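시각 운동 협응 및 확률 판단 과제 참가자 모집

Nendico 인지측정실에서는 성인의 확률 판단 편향을 측정하는 행동 실험의 참가자를 모집합니다. 본 연구는 동일한 확률 정보를 수치로 제시한 조건과 반복 경험으로 제시한 조건 사이의 판단 차이를 비교하는 것을 목적으로 합니다. 연구책임자는 Imelda Panganiban이며, 실험 운영은 Jericho Sarmiento가 담당합니다.

모집 개요
모집 인원: 37명
모집 기간: 2월 중 상시 접수, 정원 충족 시 마감
장소: Shiferaw관 412호
참여 횟수: 총 2회 (1회차와 2회차 사이 13일 간격)
회당 소요 시간: 90분 (휴식 포함)

참가 자격
만 19세 이상 45세 이하의 성인
교정시력 포함 양안 0.8 이상
색각 이상이 없는 자
한국어 지시문을 읽고 이해하는 데 지장이 없는 자
최근 6개월 이내에 Nendico의 확률 판단 관련 실험에 참여한 이력이 없는 자

제외 기준
광과민성 발작 병력이 있는 자
현재 중추신경계에 작용하는 약물을 복용 중인 자
통계학 또는 심리학 전공 대학원 과정에 재학 중이거나 이를 수료한 자

과제 내용
1회차에서는 화면에 제시되는 육면체 주사위의 결과를 예측하고, 예측에 대한 확신도를 0에서 100 사이의 값으로 입력합니다. 시행은 4개 블록으로 나뉘며 블록당 28회입니다. 블록 사이에는 3분의 휴식이 주어집니다. 주사위의 눈별 출현 확률은 블록마다 다르게 설정될 수 있으며, 설정값은 2회차 종료 후 공개합니다. 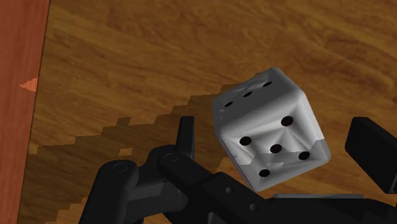

나뭇결 상판과 흰색 육면체 주사위 (컴퓨터 렌더링)

2회차에서는 1회차와 같은 구조의 과제를 수행하되, 일부 블록에서 확률 정보가 수치로 먼저 제시됩니다. 과제 종료 후 수리력 검사와 위험 성향 설문을 작성합니다. 설문은 지면으로 진행하며 제한 시간은 없습니다.

응답 시간은 키보드 입력 시점을 기준으로 기록합니다. 응답 제한 시간을 초과한 시행은 분석에서 제외되나 사례비에는 영향을 주지 않습니다. 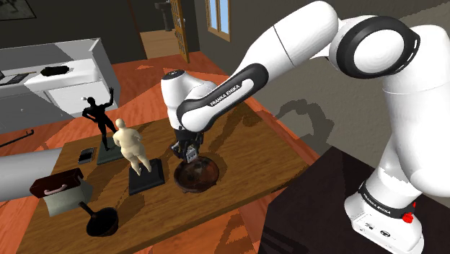
참여 사례
1회차 완료 시 20,000원, 2회차 완료 시 35,000원을 지급합니다. 사례비는 각 회차 종료 후 7일 이내에 본인 명의 계좌로 입금합니다. 1회차만 완료한 경우에도 해당 회차의 사례비는 전액 지급됩니다. 교통비는 별도로 지급하지 않습니다.

위험 및 중단
과제 수행 중 눈의 피로나 경미한 두통이 발생할 수 있습니다. 참가자는 언제든지 불이익 없이 참여를 중단할 수 있으며, 중단 시점까지 수집된 자료의 폐기를 요청할 수 있습니다.

개인정보 처리
성명과 연락처는 일정 안내에, 계좌번호는 사례비 지급에만 사용하며 실험 자료와 분리하여 보관합니다. 실험 자료에는 임의의 참가자 번호가 부여됩니다. 식별 정보는 사례비 지급이 완료된 후 파기하고, 익명화된 자료는 연구 종료 후 3년간 보관합니다.

신청 방법
Tilance 예약 시스템에서 희망 시간대를 1순위와 2순위로 선택한 후 사전 설문을 제출하십시오. 선택 가능한 시작 시각은 오전 10시, 오후 1시, 오후 4시입니다. 적격 여부는 접수 후 3일 이내에 문자로 통보합니다. 일정 변경은 실험 시작 24시간 전까지 1회에 한하여 가능합니다.

참여 당일 지참물
신분증
본인 명의 통장 사본
평소 착용하는 안경 또는 콘택트렌즈

실험 시작 10분 전까지 Shiferaw관 4층 대기실에 도착하여야 하며, 15분 이상 지각한 경우 해당 회차는 취소 처리됩니다.

문의
일정 및 예약: Jonalyn Magbanua
사례비 지급: Alfredo Espiritu
문의는 Tilance 예약 시스템 내 메시지 기능으로 접수하며, 답변 시간은 오전 9시부터 오후 5시까지입니다.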